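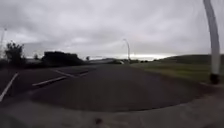
Plonda 慢行道配套产品：Prutoron 冷补沥青混合料、Cliltow 单弯臂灯杆、预制混凝土路缘条

产品系列：慢行道与辅路
适用对象：与机动车道并行的自行车道、步行道、养护便道及厂区内部道路
供货方式：单品供货或成套供货
技术联系：Arif Gunawan，Plonda 道路材料部

目录
概述
适用路段条件
Prutoron 冷补沥青混合料
Cliltow 单弯臂灯杆
预制混凝土路缘条
标线与路面的配合
施工顺序
验收
养护
包装、运输与储存
订货信息
常见技术问题

概述

本系列由路面修补材料、照明灯杆和分隔构件组成，用于沥青路面的慢行道及其与机动车道之间的交界部位。三种产品可以分别订购。成套订购时，Plonda 提供统一的断面图和基础定位图，灯杆基础、路缘条基座与沥青面层边线的相互关系以该图为准。

本页参照路段为 Sumampouw 路段，慢行道与车行道并行，两者之间以低矮的混凝土路缘条分隔，道路一侧有树木和灌木。路段为开阔地形，远端设有弯臂路灯。该路段的断面形式较为常见，下文中的安装说明按此类断面编写。断面不同的项目，应在询价时附横断面图。

本页内容为产品技术说明，不替代项目设计文件。设计文件与本页不一致的，以设计文件为准；设计文件未作规定的，可参照本页执行。

适用路段条件

路面类型：密级配沥青混凝土面层。透水沥青面层不适用 Prutoron 标准型，需另行询价。
交通荷载：行人、自行车、轻型养护车辆。偶有养护车辆停驻的位置，应在订货单中注明。
纵坡：以设计文件为准。纵坡较大的路段，冷补料应自低处向高处摊铺。
边侧条件：可与草坡、绿篱或路肩直接相接。与草坡相接的一侧，面层边缘应有支挡或压实的土肩，防止边缘松散。
排水：路缘条连续设置时，应按设计位置留出排水缺口。缺口两侧的端头使用端部构件，不得用标准构件现场敲断代替。

树木紧邻路面的路段，应先检查根系是否已造成面层隆起。隆起部位直接覆盖冷补料，补面会在较短周期内重新开裂。此类部位应切除面层，处理根系和基层后再行修补。根系处理应取得绿化管理单位同意。 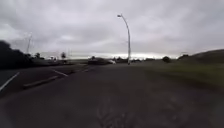 Prutoron 冷补沥青混合料

产品说明

Prutoron 为常温施工的改性沥青混合料，出厂时已拌和完成，现场不加热、不加水。用于坑槽、局部松散、管线开挖后的面层恢复，以及路缘条与旧面层之间的填缝找平。

主要参数

最大公称粒径：13 mm
结合料：改性乳化残留型沥青
颜色：黑色至深灰色，随使用时间逐渐变浅
施工方式：人工摊铺或小型机械摊铺
压实方式：平板夯、手扶式压路机；小面积可用手夯
开放通行：压实完成并经表面检查后即可开放行人和自行车通行

粒径与外观

13 mm 级配的表面纹理比常见的慢行道细粒式面层粗，补面与旧面层在外观上会有差别，粗集料露出表面时可见浅色颗粒。这一差别属于级配差异，不作为质量缺陷处理。对外观一致性有要求的路段，可在补面上加铺细料封层。封层材料另行订购，封层前补面应完成养护期。

基面处理

修补前应清除坑槽内的松散颗粒、泥土和杂草。坑槽边缘呈斜坡状的，应沿边缘切出直立面。切缝线应为直线，转角处可作圆弧处理。切割产生的浆液须清洗干净，不得留在槽底。

槽壁和槽底涂刷粘层油。粘层油应薄而均匀，低洼处的积油用刷子带开。槽底有明水时，先用吸水材料或压缩空气清除。Prutoron 允许在潮湿基面上施工，但不允许在积水中摊铺。

摊铺与压实

深度较大的坑槽分 2 层摊铺，每层单独压实。下层压实后不必等待，可直接摊铺上层。上层虚铺面应高于周围路面，预留量由现场试铺确定，不同压实机具的预留量不同，更换机具后须重新试铺。

压实自边缘开始，逐步向中间推进，最后沿接缝再压一遍。接缝处如出现料不足，应在压实过程中补料，压实完成后再撒料找平的做法容易造成薄层剥落。 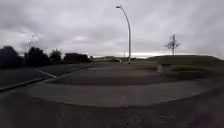
摊铺厚度不均的补面，压实后会在薄处先露出集料，在厚处形成轻微隆起。自行车通行对高差较为敏感，慢行道补面的平整度应按纵向和横向分别检查。用直尺横跨接缝放置，直尺两端均应落在旧面层上，中间不得架空在补面高点。

接缝处理

补面与旧面层之间的接缝是最先出现细裂的位置。裂缝一般沿接缝走向发展，若接缝本身为不规则曲线，裂缝也随之弯曲，后期灌缝的用量和工时都会增加。因此基面处理中要求切直边。对于历史上未经切边的旧补面，若补面本体完好，可只对接缝作灌缝处理；若补面已有松散，应连同旧补面一起切除，切除范围外扩至完好面层。

接缝灌缝步骤如下：
1. 用钢丝刷或压缩空气清理缝内杂物。
2. 检查缝壁，松动颗粒须剔除。
3. 灌入灌缝胶，胶面与路面齐平或略低。
4. 表面撒细砂，防止粘轮。
5. 胶体表面不粘手后开放通行。

缝宽过小、灌缝胶无法进入的，不必扩缝，记录位置，列入下一次巡查。

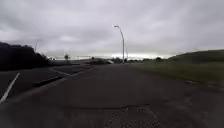 面层整体老化、表面深浅不一且细料流失的路段，单点修补的效果有限。此时应先作路况调查，将病害按位置、面积和类型登记，再决定采用局部修补还是整段罩面。若采用罩面，Prutoron 可用于罩面前的坑槽预填，预填面低于旧面层的，由罩面层找平；高于旧面层的，须铣平。

不适用情况

基层已松软或有唧泥现象的部位，不应使用任何面层修补材料直接覆盖。燃油、液压油污染的部位，应将污染面层切除。重载车辆频繁转向的部位不在 Prutoron 标准型的适用范围内。

Cliltow 单弯臂灯杆

产品说明

Cliltow 为钢制锥形灯杆，上部弯曲成单侧悬臂，灯具安装在悬臂末端。杆身下部为直段，弯曲段与直段平滑过渡，无外露横向支撑。用于慢行道与车行道之间或道路外侧的单侧布灯。

主要参数

杆高：8 m
悬臂形式：单侧圆弧弯臂
材质：碳素结构钢，热浸镀锌
表面：镀锌本色，或镀锌后喷涂浅灰色；其他颜色按订单
灯具接口：末端管式接口，配变径套
检修门：设于杆体下部，带防盗螺栓
底座：法兰盘连接，配地脚螺栓组

安装方向

悬臂方向在基础施工阶段即已确定。地脚螺栓组须用定位模板固定，模板上的箭头指向悬臂一侧。混凝土浇筑后再调整悬臂方向，只能在法兰孔位允许的范围内进行，无法任意旋转。

检修门宜朝向慢行道一侧，检修人员不必站在车行道上操作。慢行道一侧为陡坡或密植绿篱时，可改为顺来车方向的背面。检修门不得正对路缘条排水缺口。

与树木的间距

灯杆位于树木附近时，应以树木成形后的冠幅确定间距，不以栽植时的冠幅确定。常绿树与落叶树对光线的遮挡在各季节不同，照度复核宜在树叶茂密的季节进行，例如 8 月。灯具被枝叶遮挡的，优先修枝；无法修枝的，与设计单位协商移位。

开阔路段的风荷载

两侧无建筑物或仅有低矮土坡的路段，风荷载应按开阔地形取值。Cliltow 标准壁厚适用于一般地区。沿海、山口及高填方路段，应在询价时提供当地基本风压，由 Plonda 复核壁厚和基础尺寸。在灯杆上附加旗帜、标牌或花篮的，须一并提供附加物的迎风面积。

基础

基础顶面应高于周围绿地，避免法兰长期埋于土中。基础位于铺装范围内的，顶面低于铺装面，法兰和螺栓作防腐包覆后再恢复面层。恢复面层可使用 Prutoron，杆体与沥青之间应留缝并用弹性材料填充。

线缆导管自基础中心伸出，管口应高于基础顶面，并在立杆前封堵。导管数量以电气图为准。

立杆与校正

立杆使用吊带，不得用裸钢丝绳直接捆绑杆身。吊点位于重心以上，弯臂一侧较重，起吊时杆体会向悬臂方向偏转，应设溜绳。校正时只测量下部直段的垂直度，测量应在两个相互垂直的方向上进行。弯曲段不作为垂直度测量的依据。

校正完成后，上下螺母对拧锁紧，螺栓外露部分涂防锈脂并加保护帽。法兰底部与基础之间的空隙以无收缩灌浆料填实，并留出排水孔。

预制混凝土路缘条

产品说明

预制混凝土路缘条为低矮条形构件，设于慢行道与车行道之间，作为两者的边界。构件顶面两侧倒角，侧面带轻微斜度。低矮断面允许养护人员跨越，不具备阻挡机动车的功能。需要物理防撞的路段应另设护栏。

主要参数

标准构件长度：600 mm
颜色：混凝土本色，浅灰
构件类型：标准构件、端部构件、曲线构件
接缝：干接或砂浆接缝
固定：混凝土基座，两侧设背填

选用 600 mm 长度的理由是单块可由两人借助夹具搬运，且在较大半径的平曲线上可用直线构件拟合，不必全部改用曲线构件。半径较小时，外侧接缝张口过大，应改用曲线构件。判断标准以设计文件规定的最大缝宽为准。

安装

基座混凝土浇筑后，在初凝前放置构件，用橡皮锤敲实就位。拉线控制顶面标高和内侧边线。直线段拉线不宜过长，线体下垂会带来标高误差。

背填混凝土应两侧同时进行。只填一侧会使构件向另一侧倾斜，尤其在基座尚未硬化时。背填顶面应低于沥青面层底面，为面层留出足够厚度。

端部构件用于起点、终点和排水缺口。端部构件的坡面应顺行车方向，避免形成正对来车的直立端头。长段路缘条中间设置开口供自行车汇入时，开口两侧均使用端部构件，开口范围内的路面不得留有横向台阶。

标线与路面的配合

车行道侧边线通常与路缘条平行。标线施划应在面层和路缘条全部完成后进行。新补的 Prutoron 表面在养护期内不宜施划热熔标线，残留轻质组分会影响粘结。确需尽早恢复标线的，可先用临时标线带，养护期满后更换。

修补部位横跨原有标线的，应在切割前测量并记录标线的位置、宽度和虚实段起止点。恢复后的虚线段应与原有节奏对齐，不得自补面边缘重新起算。

慢行道本体不设标线的路段，夜间边界识别依赖路缘条与沥青的明度差，以及灯具照明。路缘条表面积灰或长苔后明度差减小，应列入清洗范围。

施工顺序

成套施工时，建议按下列顺序组织：
1. 路况调查，登记病害和现有构筑物位置。
2. 放样，确定灯杆中心、路缘条内侧边线和排水缺口。
3. 开挖灯杆基础和路缘条基槽，敷设导管。
4. 浇筑灯杆基础，安装路缘条。
5. 处理基层，修补坑槽，恢复开挖部位面层。
6. 立杆、校正、接线。
7. 灌缝。
8. 施划标线。
9. 照度测试和整体验收。

第 5 项与第 6 项可以对调，但吊装设备的支腿不得压在新补面上。现场空间不足时，支腿下垫钢板，钢板面积由吊装单位计算。

道路不能全幅封闭的，慢行道与车行道应分时作业。占用慢行道期间，行人和自行车的绕行线路须设置连续的引导设施，不得只在起点设置告示。

验收

冷补料：检查压实后的高差、接缝密实程度和表面有无松散。用脚后跟扭转踩压表面，不应有成片颗粒脱落。个别浮粒可清扫。
灯杆：检查悬臂方向、直段垂直度、螺栓锁紧、检修门开闭、接地连接。镀锌层局部损伤用富锌涂料修补，修补范围应大于损伤范围。
路缘条：检查顶面标高、直顺度和接缝宽度。缺棱掉角超过设计允许值的构件应更换，不得用砂浆修补后使用。
标线：检查位置、边缘整齐度和逆反射性能。
排水：以洒水方式检查排水缺口，水流应自行排出，路缘条根部不应积水。

验收记录应按里程或灯杆编号填写，便于后期养护引用。Plonda 可提供空白记录表，格式不作强制要求。

养护

补面在使用初期应增加巡查次数。重点查看接缝、补面四角以及与路缘条相接的一侧。出现细裂时先灌缝，出现松散时切除重做。

灯杆每年检查螺栓和检修门密封。大风过后检查悬臂末端灯具的紧固情况。杆体根部如有积土，应清除至法兰露出。杆身出现凹陷或折痕的，应通知 Plonda 评估，不得自行加热校直。

路缘条两侧落叶和泥沙应及时清扫。冬季使用机械除雪的地区，铲刀应抬高并避开路缘条，端部构件处设可见标杆。标杆在除雪季结束后拆除。

草坡侧的面层边缘应避免长期被土和草覆盖。清理时用平铲沿边缘切出草线，不得用撬棍向路面方向撬动，以免掀起面层边缘。

包装、运输与储存

Prutoron 以密封袋或密封桶供货。袋装产品平放堆码，堆码高度以包装标识为准。开封后未用完的材料应排出空气后重新封口，并优先使用。已结块的材料，轻敲可散开的可继续使用；敲击后仍为硬块的，应报废。低温季节，材料使用前可在室内存放，以改善和易性。禁止用明火加热。

Cliltow 灯杆为整根运输，杆体之间以软质垫块隔开，弯臂朝同一方向码放。卸车应使用两条吊带，现场存放时下垫枕木，不得直接放在地面。地脚螺栓组与定位模板单独装箱，可先于杆体发货，以配合基础施工。

路缘条以托盘供货，层间加垫条。端部构件和曲线构件单独码放，托盘侧面标明类型。拆盘后不得长距离拖拽。

订货信息

订购 Prutoron 时，请提供修补面积、平均深度、交通类型和施工季节。用量由 Plonda 按压实后体积计算，并计入损耗。
订购 Cliltow 时，请提供杆数、悬臂朝向、灯具型号及重量、表面颜色、当地基本风压和基础位置条件。
订购路缘条时，请提供总长、直线段与曲线段长度、曲线半径、排水缺口数量及端部做法。
成套订购须附平面图和横断面图。图纸不全时，可先提供现场照片和主要尺寸，用于初步报价，正式订货前补齐。

地脚螺栓组须提前发货的，请在订单首页注明。未注明的，随杆体一并发货。

常见技术问题

Prutoron 能否用于整段铺筑？
不建议。本产品按局部修补设计，整段铺筑应采用热拌混合料。

小雨天气能否施工？
可以。槽内不得有积水，粘层油在雨中涂刷时应选用适用于潮湿面的型号。

补面颜色比旧路面深，是否需要处理？
不需要。色差会随使用减小。旧路面本身存在深浅斑块的，补面颜色与其中较浅部分的差别会更明显。

Cliltow 能否改为双侧悬臂？
标准型不能。双侧悬臂的受力和法兰尺寸不同，须按另一型号订购。

已有灯杆基础能否沿用？
须提供原螺栓的直径、间距和外露长度，并由设计单位确认基础承载能力。间距不符时可加工转接法兰，转接法兰会使杆顶标高增加。

路缘条能否直接粘贴在旧沥青面层上？
标准构件不能。其断面和重量按基座安装设计，粘贴安装易在车轮擦碰后移位。

能否只更换破损的单块路缘条？
可以。先切开两侧接缝和背填，取出构件后清理基座顶面，以砂浆坐底安装新构件。相邻构件松动的，一并重新安装。更换后周边沥青缺口用 Prutoron 填平压实。

技术资料索取

断面图、基础定位图、法兰孔位图和验收记录空白表可向 Plonda 道路材料部索取，联系人 Arif Gunawan。来函请注明项目名称、路段位置和所需产品型号。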